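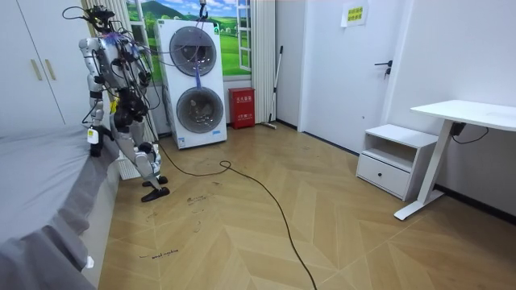 Readers wanted for a very long, very odd play (Brimville, starting in December)

Hi, I'm Asif Mohmand, and I'm looking for people who like reading old plays out loud. You don't have to be an actor. I'm certainly not one! I taught high school English for most of my working life and now I spend far too much of my time on a verse tragedy called Evangelista, which was put on in Domdale in the 1840s, flopped, and was never staged again as far as I've been able to find out.

The play survives in one handwritten copy, and I've been typing it up for the past two winters. It's 345 pages in a cramped, slanting hand, with whole speeches crossed out and then put back in the margins. I now have a text I mostly trust, and what I need is to hear it. Verse on a screen only tells you so much. I can count the beats in a line all day and still not know if a real mouth can get around it (Act Four has one speech to the moon that I can't get through without stopping for water).

So I'm putting together a reading group. We'll meet at the Geststead, upstairs in the long room, from 7:00 to 9:30 in the evening, once a week until we get to the end. My guess is that will take us into March. There's an elevator, and parking behind the building is free after six.

What you'd be doing: each session we take a scene or two, hand out the parts, and read. Then we go back over the bits that sounded wrong. I'll have the scans of the original up on my laptop, and when a line trips somebody up we look at the handwriting and argue about it. I've already had to admit that what I had down as "silver" is almost surely "sliver," which ruined a footnote I was very proud of.

Parts rotate, so you might be the Duke one week and a gravedigger the next. There are a lot of gravediggers. I'd love a mix of voices and ages, and accents are very welcome. If English is your second or third language, please come anyway, it's mine too. You should be 18 or older and okay with reading aloud to a small group without much time to prepare. Some familiarity with older drama would help, but if all you remember is half of Macbeth from tenth grade, you'll be fine.

I'm also hoping to find one person with decent handwriting and patience to sit beside me and mark up the master script. That person gets a thank-you in the printed edition and doesn't have to read a word out loud unless they feel like it.

About money: I have a small grant, and I can pay each reader $85 at the end of the run as long as you make it to most of the sessions. I know that isn't much. There will be coffee, and I bake. The script marker gets the same plus gas money.

One warning about content. It's a tragedy of its time, so there's a poisoning, a drowned child and some pretty ugly remarks about Italians. We'll read what's on the page and talk about it afterward, and anyone can pass on any part for any reason.

I do plan to record the sound so I can check pronunciations later. The recordings stay with me and get erased once the edition is done. If you'd prefer not to be recorded, let me know up front and I'll work around it.

To sign up, leave a note for me at the front desk of the Geststead with your name, a phone number or email, and a couple of lines about a play or poem you like and why. No resumes, please. I'll call everybody back before the end of November and send out Act One so you can look it over.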